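Rundport Community Forums > Home and Workshop > Gadgets and Automation

Thread: Are we any nearer a machine that does the washing up?

kettlewick
Posted February 17, 2025
My brother-in-law has spent the past month telling me I'm daft to replace our dishwasher because "the robots will be doing it soon". He sent me a clip of a pair of arms unloading a rack, sped up, with piano music over it. I run the kitchen at a small day centre, 70 covers on a busy lunch, so I wash more bowls than most people and I would dearly love him to be right. I don't think he is. Has anyone on here used one of these things, or worked near one, and can you tell me what they can do when the music's off?

grommet_and_sons
Buy the dishwasher.

Quyên Đồng
I've worked with two-armed setups on and off since June, mostly on table-top chores, so I'll have a go at this, though you may not like how dull the answer is.

The arms are fine. They go where they're told and they don't get tired. What gets them is the crockery. A bowl is a horrible thing to pick up with two flat fingers. You can pinch the rim, but then it wants to swing, and if you're a few millimetres too high you close on air. Then you have to turn it from lying flat to standing on edge, and get that edge into a slot that's only a bit wider than the bowl is thick. You and I do all that with our wrists while talking to someone.
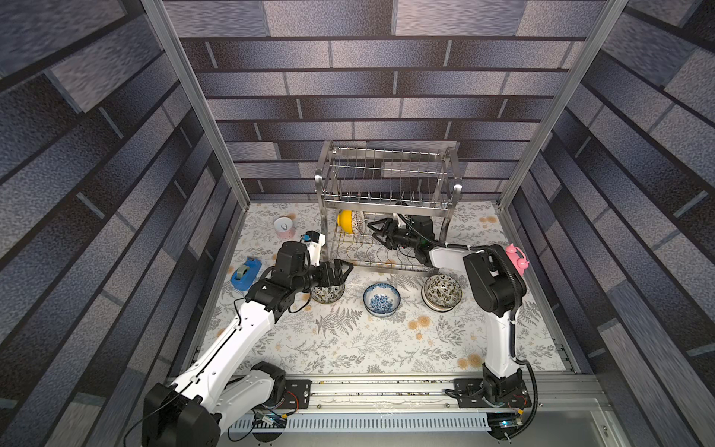
Getting one bowl into the rack is a fair demo. Getting the next one in beside it is harder, as you've now got a plate and a bowl already standing there and the gripper is fatter than the gap it has to work in. Most clips you see end before that point. I'd want to see the rack filled, with mixed sizes, by a machine that hadn't met those bowls before.

And please note that stacking a rack isn't washing up. It's the easy tenth of it.

tarn_hows
Can I put the other side? I sat through a Doltance demo last year and went in as sour as anyone. They had a pair of arms sorting crockery and it managed it over and over, with different bowls, some patterned, some plain. Slow, yes. But five years ago it would have been one bowl, one colour, always in the same spot. I think people on here judge these things against a grown adult and forget where they started.

grommet_and_sons
"Slow, yes" is doing a lot of lifting there. How slow?

tarn_hows
Something like 2 minutes a bowl by my watch. I'll admit I stopped timing.

kettlewick
So for my lunch service that's well past two hours just to put the bowls in a rack, before anyone has done the cutlery or the big pans. I could have them washed, dried and back on the shelf and be sat on the bus.

tarn_hows
Nobody's suggesting you put one in a working kitchen next week. Leave it on overnight and who cares how long it takes?

kettlewick
I care if it drops one at three in the morning and then carries on working in the bits.

Quyên Đồng
That is a better objection than the speed, for what it's worth. Speed improves. Noticing that something has gone wrong is where I'd put my doubts. A person hears the chink of a chip coming off and looks down. A lot of these systems will happily finish the job with nothing in their fingers.

They also get used to their surroundings. Same table, same cloth, same rack in the same place. Shift the rack along by a hand's width and you may find out how much it had learned and how much it had got used to. Some cope now, and I don't want to pretend they don't. I just wouldn't take anyone's word for it without moving the rack myself.

mrs_pelham
My mother can't grip properly any more and she isn't in a hurry. If a machine took a quarter of an hour to put her few bits away she'd be delighted. Not everyone is running a canteen.

kettlewick
Fair point, and I'm sorry if I sounded as if they were. Would you leave it on its own with her, though?

mrs_pelham
Not yet, no. And I suppose if I have to be in the room then I may as well do the bowls.

oldfitter61
Shop floor view, if it's any use. I was at Hullach for years and we had arms all over the place, and they were marvellous, because every part came down the line the same way up. We tried one on mixed castings out of a bin, 300 to a bin, and it was back to two lads and a bench before the summer shutdown. It wasn't that it couldn't pick them. It picked most of them. Somebody had to stand there for the ones it didn't – and once you're paying somebody to stand there, the sums go wrong very quickly.

A kitchen is a bin of mixed castings, only with gravy on.

tarn_hows
When was that, though? The cameras alone have come on enormously.

oldfitter61
Before you could do it cheaply, I'll grant you. I'd still ask to see the ones it missed. They never bring those to the demo.

grommet_and_sons
Santoro are supposed to be taking names for a home one. No price on the page and no date either. I've seen conservatory firms give out more detail.

Quyên Đồng
I'd ask any of them the same things. Was a person steering it? Plenty of footage is someone working the arms by hand, and there's nothing wrong with that provided they say so. Was the film sped up? How many goes did it take? If they answer all of that without changing the subject I'd start to listen.

kettlewick
I've sent those to my brother-in-law word for word. He's replied with another clip. This one's folding a towel.

Ordering the dishwasher tonight. Does anyone have a view on whether the under-counter ones with the drain pump are worth the extra? Our waste pipe sits higher than the machine would.

oldfitter61
If the waste is higher you need the pump. Get the one with the filter you can lift out without a screwdriver.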